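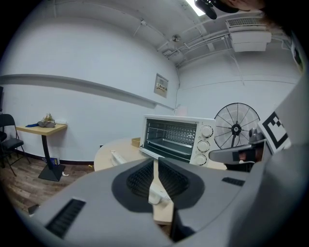 Get Involved > Calls for Participants > Home Cooking

Come Bake With Us: Small-Oven Cooks Wanted for the Jorel Table

July 7, 2025, by Vesna Hoxha

Do you make most of your dinners in a toaster oven? I don't mean the odd slice of toast or a reheated piece of pizza (though we're fond of both). I mean chicken thighs, a pan of brownies, the sweet potatoes you eat all winter, the birthday cake that had to be made in two halves and stuck together with frosting. If that sounds like your kitchen, please keep reading, we would love to meet you!

The Jorel Table is a small cooking project for people who live without a full-size stove. We've been putting together a free recipe booklet for renters, students, folks in studio apartments and anybody whose big oven broke and never got fixed. In June we asked readers to send in the dishes they make over and over, and 3,780 recipes came back, many of them on the backs of other things. We have read them, laughed over a few, copied out plenty for ourselves, and now we need real cooks to come in and try the best ones.

We're looking for 10 people. Each of you would come to our room on Golov Street for two afternoons, cook four recipes from the pile, and tell us where the directions made you stop and scratch your head. That last part is what we care about most. A recipe that says "bake until done" is fine for the person who wrote it and has made it every week since college, and not much help to anyone else.
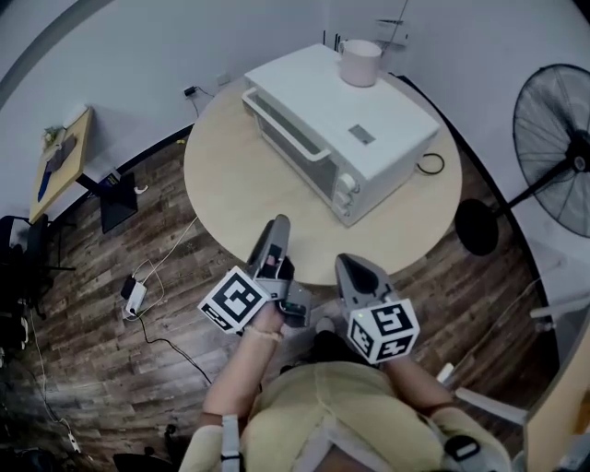
Vesna Hoxha

The toaster oven sits on a round light-wood table, so you can walk up to it from whichever side suits you, and there's a wire rack behind the glass door. It's a plain white countertop one with round knobs, very much like what people wrote to us about, and we chose it for that. You won't be asked to cook on anything fancier. We talk a lot in the booklet about what people keep on top of their ovens, too, and I should confess that we are not a good example ourselves, as you'll notice from the pink mug. It gets moved before the heat goes on. Please hold us to it!

I'll add that this is an ordinary room with a desk and an office chair and dark wood-grain planks on the floor. There are cords on the floor as well, so wear shoes you're steady in, and we'll show you where to step when you come in. The sink is down the hall. I know, I know. We carry the dishes over in a tub and it gives us a chance to chat.

What we'd love from you

You should be 18 or older and have cooked in a toaster oven or another small oven at least a couple of times a week for the past year. You don't need any training, and you don't need to be a wonderful cook. Some of the most useful notes we've ever had came from people who burned things. If you avoid certain foods, say so in your message and we'll match your recipes to what you eat.

We also ask everyone to write up one dish at home afterward, 800 words at most, in your own way of talking. Spelling doesn't worry us. Tell us what pan you used, where you set it on the rack, what the kitchen smelled like, whether your neighbor knocked.

What you'll get

Each cook receives $200, paid at the end of the second afternoon, plus bus fare and a printed copy of the booklet with your name in the back (or left out, if you're shy). We buy the groceries through Sandhu Produce on the corner, and whatever is left over goes home with you, so do bring a container with a lid that fits.

How to sign up

Send a note to the Jorel Table, care of the Gasum Building front desk, or fill in the form on our sign-up page. Tell me your name, the best way to reach you, which afternoons you usually have free, and one thing you cook so often you could do it half asleep. I read every note myself and I answer them all, even if it takes me a little while in tomato season. The room is up one flight of stairs, and there is an elevator around the back if you'd like to use it. Just mention it and I'll meet you at that door.

Please don't talk yourself out of writing because your oven is old or your recipe has canned soup in it. So does mine.

14 comments | 63 shares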